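Le burger, la dînette et la rigueur scientifique

Entretien paru le 2026-01-19

Elle prévient d'entrée : elle ne mange plus de burgers. « Les vrais, je veux dire. Les autres, j'en monte toute la journée. » Docteure en robotique, elle a passé l'automne à apprendre à un bras mécanique à empiler des rondelles de tomate en jouet, et elle en parle avec le sérieux d'une notaire. Le projet s'appelle Skasina. Il est porté par Stomusora, un petit laboratoire privé, avec du matériel prêté par Truvatach, et il pose une question qui tient sur une serviette en papier : quand un robot rate un empilement, à quelle couche a-t-il commencé à le rater ?

« Tout le monde regarde le sommet, explique-t-elle. La pile tombe, on accuse le dernier geste. Or le dernier geste est souvent très propre. C'est la salade qui était de travers, trois étages plus bas, et qui attendait son heure. »

Pourquoi de la dînette ? Elle soupire — la question revient à chaque séminaire, généralement posée par quelqu'un qui travaille sur des cubes. « Les cubes, c'est confortable. Un cube posé de travers, ça se voit et ça se corrige. Une feuille de salade froncée n'a pas de bonne position, elle a des positions moins mauvaises que d'autres. Et puis les ingrédients ont un ordre que tout le monde connaît, ce qui évite d'avoir à rédiger un protocole de douze pages pour expliquer que le pain va en dessous. »

Elle a quand même rédigé le protocole. Il fait 16 pages, dont une entière sur l'orientation du fromage.

La méthode, elle l'appelle « l'annotation par étage ». Un opérateur guide le bras à distance pendant les démonstrations ; chaque dépôt est ensuite noté séparément, selon le décalage par rapport à la couche précédente. On entraîne alors deux politiques de contrôle sur les mêmes démonstrations, la première avec ces notes, la seconde sans. Le robot prend les ingrédients rangés debout dans leurs supports et les dépose sur le plateau, sous l'œil d'une caméra au poignet et d'une autre, fixe, près du poste.

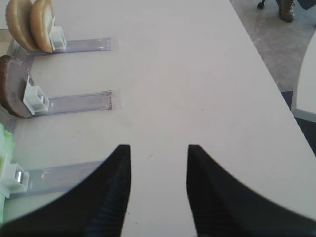 Les supports transparents vus du poignet, puis le montage vu par la caméra fixe.

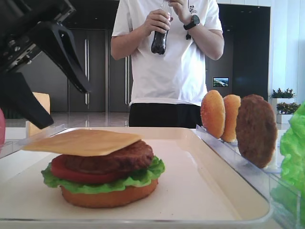

« La vue du poignet est excellente pour saisir et très médiocre pour juger, poursuit-elle. Au moment de lâcher, le robot a le nez sur l'ingrédient. Il est comme vous quand vous accrochez un cadre : il faut quelqu'un au fond de la pièce pour dire que ça penche. » Chez Stomusora, ce quelqu'un est la caméra fixe, et une bonne part de la thèse qu'elle défend consiste à savoir quand l'écouter.

Le résultat, obtenu en novembre, tient en peu de mots. Sur 40 essais par politique, celle qui avait reçu les notes par étage a terminé davantage de burgers que l'autre. Elle refuse de me donner l'écart avant la relecture de l'article. « Il est assez grand pour que je sois contente et assez petit pour que je vérifie tout encore une fois. » Ce qui l'intéresse davantage, c'est la manière : la politique annotée s'est mise à compenser. Lorsqu'une couche déborde à gauche, la suivante est posée légèrement à droite. « Personne ne lui a demandé. Enfin si, indirectement, c'est tout l'objet de la note. Mais la première fois, on a relu le journal de bord deux fois avant d'y croire. »

Et les limites ? Elle en dresse la liste avec un entrain suspect. Le plateau est blanc, la table aussi, ce qui facilite la vie de la vision plus qu'elle ne voudrait l'admettre. Les aliments en jouet ne coulent pas et ne s'écrasent pas. Le fromage, surtout, reste un problème ouvert. « Il est carré dans un monde rond. Quel est le bon décalage d'un carré sur un disque quand il est tourné de travers ? On s'est disputés là-dessus un après-midi entier. Des gens avec des doctorats. »

Le code d'annotation, baptisé Bright, doit être publié avec l'article. Elle espère que d'autres s'en serviront pour tout autre chose, des cartons par exemple, ou des assiettes. On lui a déjà écrit pour des lasagnes. Elle n'a pas encore répondu — elle veut d'abord savoir si ce serait des lasagnes en plastique.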